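Cookies help us keep the boards running. By staying on this page you agree to our use of them. Accept | Settings

Last updated in June

Solar credits vanished after I switched to a time-of-use plan, is this normal?

posted by plumtreeporch

Hi all, long-time reader, first time I've needed to ask anything. I have rooftop solar on a plain two-story house, panels on the south and west sides, and a Kito inverter in the garage. No battery. For the last couple of years I was on the old flat plan with Flarus and everything was boring in the best way. My extra power went out to the grid, I got a credit for it at the same price I paid, and in the summer my bill was basically the service charge.

Then in spring I got a letter saying I could move to their time-of-use plan and that "many solar customers save." I clicked yes. I know, I know.

So my first full bill came and I can't make sense of it. The Kito app says I made more power than the house used that month. Not by a lot, but more. The bill says I sent 536 kilowatt-hours to the grid, which sounds right to me for that time of year. But I still owe money! Real money, well past the service charge. On the old plan I'm pretty sure I would have owed close to nothing.

I called and sat on hold through lunch, and the person I got was nice but kept reading me the same paragraph about "netting within each period." I asked her to tell me in normal words and she read it again, a little slower.

Here's what I've looked at so far. The meter was swapped when the panels went up and it does run both ways (there are two numbers it flips between). The app and the bill don't match exactly but they're close. Nothing new in the house except that my kid is home from school and takes showers at all hours. The water heater is electric, and so is the dryer, and we tend to run the dryer after dinner because that's when anybody remembers there's laundry.

We eat late, we do the dishes late, and the AC works hardest from when I get home until bedtime. I never thought about any of that before, the whole point of the flat plan was that I didn't have to.

So what I want to know is whether they've made a mistake, or whether this is just how the plan works and I talked myself into a bad deal. And if it's the second one, can I go back? The letter didn't say anything about going back. I'd also like to know if this is the point where everyone tells me to buy a battery, because I had a quote from Awan when the panels went in and I nearly fell off my chair.

Thanks in advance, and sorry for the length.

11 comments
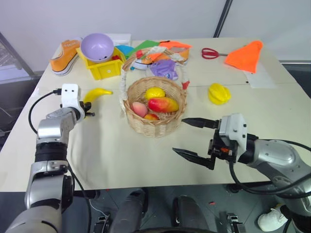 meterwatcher_lou

I doubt it's a mistake. I went through the same thing with the same company and it took me a whole winter to get my head around it, so let me try the normal words.

On your old plan there was one bucket. Power you sent out went in the bucket, power you pulled in came out of it, and at the end of the month they looked at what was left. It didn't matter if you sent it at noon and used it at nine at night.

On the new plan there's more than one bucket, and they don't pour into each other the way you'd expect. Your panels fill the daytime bucket, when power is cheap and every other roof in town is sending it out too. Your family drinks from the evening bucket, when it's expensive. "Netting within each period" means your noon power only cancels your noon use. Whatever's left over turns into dollars at the noon price, and those dollars get put toward your evening use at the evening price. So you can send out more than you take in and still owe. It feels like a trick the first time you see it, and I was mad for weeks.

Look at the second page of the bill, not the front. There should be a little table with peak and off-peak on it, and one column for what you bought and another for what you sent. Mine is in gray type so small I had to take it out on the porch. If your peak "sent" number is tiny and your peak "bought" number is big, there's your answer. One thing going for you is those west panels. They're still working when the peak window opens, so you may be doing better than I was with everything facing south.

Now the dryer and the water heater. Those two are probably most of it. On my version of the plan peak runs until 8 in the evening, and I'd check yours since they don't put everybody on the same hours. I moved the dryer to the morning and put a timer on the water heater so it heats up while the sun's out and then mostly coasts. If yours is hardwired get an electrician for that part, please don't go poking at it. The timer made a bigger difference than anything else I did. Showers can stay where they are, your kid will never know.

For the AC, I cool the house down hard in the afternoon while the panels are paying for it, then let it drift up a couple of degrees during peak. My wife noticed for the first few days and then she stopped noticing. Works better if you've got decent insulation. If your house leaks like a basket it won't hold.

As for going back, call again and ask for the solar desk by name. The regular line doesn't know. Ask them two things: whether your old plan is still open to existing customers, and whether you lose your grandfathered credit rate if you left it. That second one matters a lot. In my case I could go back to a flat plan, but it was the NEW flat plan with a lower credit, so I did the math on both and stayed put. Get whatever they tell you in an email.

The true-up is the other thing to watch. Some of these plans bill you monthly and some keep a running tally and settle once a year, and if yours is the yearly kind then your spring bill doesn't tell you much yet. I ended my first year with 2,314 kilowatt-hours sent and still wrote them a check, though a smaller one than I'd feared in the winter.

Helpful votes: 47

sunnyside_deb

Get a battery. We did and never looked back.

Helpful votes: 3

gridandbearit

I wouldn't rush into the battery. I'm not against them, I have one (a Plumum, it's out in the shed and it hums), but I bought it for outages. We lose power every time the wind gets up. As a way of saving money on a time-of-use plan it's slow going, and whether it ever pays for itself depends on the gap between your peak and off-peak prices. If that gap is small, all you're doing is storing cheap power so you can use it when it's slightly less cheap, and you lose a bit on the way in and out of the battery too.

I agree with pretty much everything Lou wrote. I'd do the free stuff first, meaning the dryer and the AC trick, and then give it 2 full bills before deciding anything. One month can fool you. A cloudy stretch, a house full of guests, a billing cycle that runs a few days long, any of that will throw it off.

Also, your Kito app should let you download your numbers by the hour. It's buried, on mine it's under the gear and then something like "reports" and then you have to turn the phone sideways or the button doesn't show up. You can get hourly numbers from Flarus too if you log in on a computer (I never found it on the phone). Put them side by side for one ordinary day and you'll see right where it's going. I expected mine to be the AC and it was the old freezer in the garage, plus a dehumidifier I'd forgotten I owned.

If you do end up getting a new quote, get one from someone besides Awan as well, and ask each of them to show the savings on YOUR plan with YOUR hourly use. The first outfit that came to see me had run all their numbers on a plan I wasn't even on. And ask if it'll work with the inverter you've got. Swapping an inverter can eat up whatever you thought you were saving.

Helpful votes: 19

plumtreeporch

Okay, I found the table on page two. Peak bought is huge, peak sent is next to nothing, so it's the buckets. Dryer has been moved to mornings and there's a sticky note on it. I'm calling the solar desk tomorrow and will post whatever they say about the credit rate.

Helpful votes: 6

Share this thread (22)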